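一月，晚上

今天在家，没有出门。外面一直下小雨，窗户关着，屋里很安静。我想把今天的事写下来，一个原因是练习中文，另一个原因是最近的日子过得太快，不写就忘记了。老师以前告诉我，写日记不要找漂亮的词，先把事情说清楚。我试一试。

早上起床以后，我决定学习叠布。听起来很可笑，一个大人还要学习叠一块布。可是我搬到Wodgate以后，柜子变小了，以前可以随便放的东西，现在必须叠好才关得上门。上个星期我打开柜子，毛巾和抹布一起掉下来，掉在我的脚上。我站在那里想，这样不行。

我用的是那块黄色的布。它是在Gough买的，一包里有好几种颜色，黄色的我最喜欢，颜色很亮，放在哪里都找得到。我练习的地方铺着灰色的布面，浅浅的，有很细的小点，像毛衣的那种花纹。黄色放在上面看得很清楚，哪个角歪了，一眼就知道。这一点对我有帮助，我的眼睛到了下午就容易累。

叠的方法我是从一本小册子上学的，是Drirska寄来的，买收纳盒的时候跟着一起来。小册子写得很简单：先铺平，用手从中间往外推，再对折，再对折，最后把有边的一面藏在里面。只有四句话，我却看了很多遍。“推”这个字我开始理解错了，我用力压，布就跟着手走，越走越皱。后来我把手放轻，像摸猫一样，好一点。

布面的软硬也有关系。软的地方，手一按就下去，布的中间也跟着下去，边就翘起来。我在硬的桌子上叠过几次，比较容易，可是硬桌子太滑，布会跑。现在这种灰色的面有一点粗，布放上去不太动，我觉得是好的。

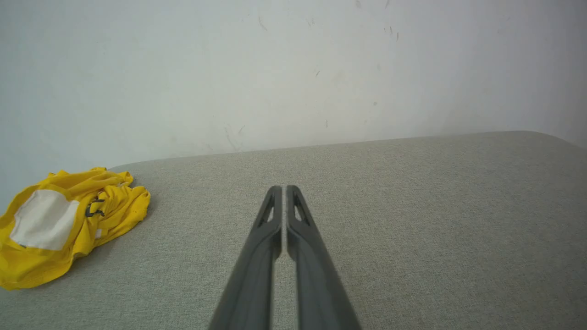 Mi-kyung Won觉得我太认真了。她在电话里说，抹布就是抹布，用完洗，洗完晾，晾干了扔进篮子里，谁会打开柜子检查你的抹布？她家的抹布从来不叠，全部卷起来，插在一个旧的罐子里，要用的时候抽一条，很快。她还说，如果一定要叠，就叠毛巾，毛巾大，叠好了真的可以省地方，抹布那么小，叠不叠都一样。

我想了一会儿，不知道怎么回答。她说的有道理。卷起来我也试过，但是我卷得不紧，放进去以后自己慢慢松开，最后还是一团。她说那是因为我没有从角开始卷，要从一个角斜着卷过去，卷到最后把尾巴塞进去。她在电话里说得很快，“塞”字我听成“晒”字，我们两个人说了半天，我一直问她为什么要晒尾巴。后来两个人都笑得说不出话。

挂了电话，我煮了茶，又回去看那块黄布。

我承认，我叠布可能不是为了柜子。刚搬来的时候，我什么事情都做不好。办手续填错表，坐车坐反方向，去Skurnberg买灯泡，买回来发现口太大，又去换，换回来的还是不对。那段时间每天晚上回家，我都觉得自己很笨。叠布这件事情很小，做得不好没有人生气，布也不会生气，打开再来一次就可以了。我喜欢可以再来一次的事情。

中午我吃了昨天剩的汤和一点米饭。吃饭的时候我翻旧本子，看到我写过搬家的费用：租车195，买箱子20。箱子那时候觉得贵，现在还在用，一个放冬天的衣服，一个放书，还有一个放我不知道应该放在哪里的东西。那个箱子最重。我下次一定要打开看看，可是我每次都说下次。

本子后面还有一页，我列了想买的家具，书架417，后面画了一个大大的问号。书架到现在也没有买。书都在箱子里，也活得很好。

下午我本来想接着收拾房间，可是坐下来就不想动了。墙上有几个小黑点，我看了很久，想用湿布擦一擦，又怕擦了以后变成更大的一片。以前住的地方就发生过这样的事，我擦一个点，最后擦出一朵云，搬走的时候被房东说了。所以这次我决定不着急，先问一问别人用什么擦比较好。白色的墙真不好养。
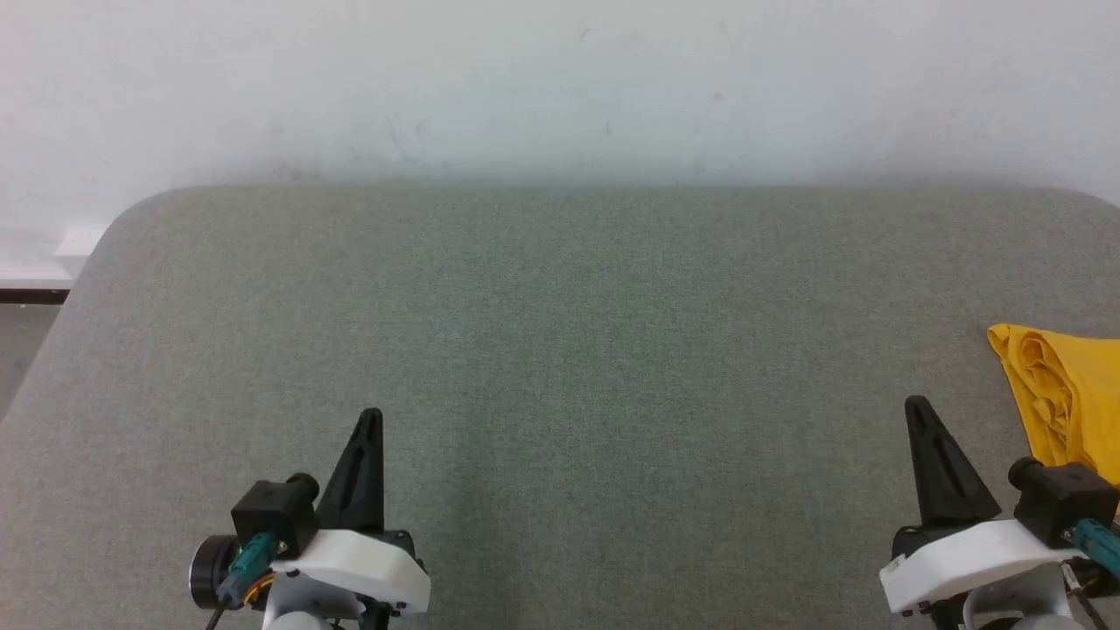
桌子倒是已经收拾得差不多了。我有一个坏习惯，桌上只要空出一块，我就会放东西：钥匙、发票、没有拆的信、喝了一半的水。放着放着，吃饭的地方就没有了。今年我给自己定了一个规矩，晚上睡觉以前，桌面要还给桌子。这句话是我自己想的，我不知道中文能不能这样说，但是我觉得意思很清楚。

规矩做了十几天，失败过三次。一次是生病，一次是太晚回家，还有一次没有理由，就是懒。我把失败也写在本子里，写完心里舒服一些。

收拾的时候我学到一个办法，就是先不分类。以前我总想着，信放一堆，笔放一堆，充电线放一堆，结果分到一半没有力气了，桌上变成五六堆，比原来更乱。现在我只拿一样东西，走到它应该去的地方，放好，回来，再拿一样。来来回回走很多路，看起来很慢，但是中间随便什么时候停下来，桌子都比开始的时候干净。Mi-kyung也同意这个办法，她说这次我比她聪明，我高兴了一个下午。

晚饭以前我又练习了一会儿对折。第一折我已经很稳了，两个角可以对得上。第二折还是有问题，布变厚以后，外面一层要走的路长，里面一层短，叠完总有一点边露出来。小册子没有说这个怎么办。我自己的办法是第二折的时候，让上面那一层多出半个手指，再拉过来，好像刚好。我不敢说一定对，明天换一块厚一点的毛巾试试看。

我也照她说的方法，从角开始卷了一次，最后把尾巴塞进去，不是晒。真的没有松开。我把它立着放在杯子旁边看了一会儿，有点像一根蜡烛。可是我不想马上告诉她，她会得意很久。

明天要做的事：把洗好的床单收下来，给Drirska写信问收纳盒的盖子能不能单独买（我的那个盖子裂了一条缝），还有买米。如果雨停了，就走路去，走那条有面包店的路。我背了几个新词，写在这里，免得忘记：对折、翘起来、塞、掉色、抹平。“掉色”是包装上看见的，提醒第一次要分开洗。

现在快十一点了，茶已经凉了。我的字写到后面越来越大，说明我困了。桌上还有这个本子和一支笔，写完就收。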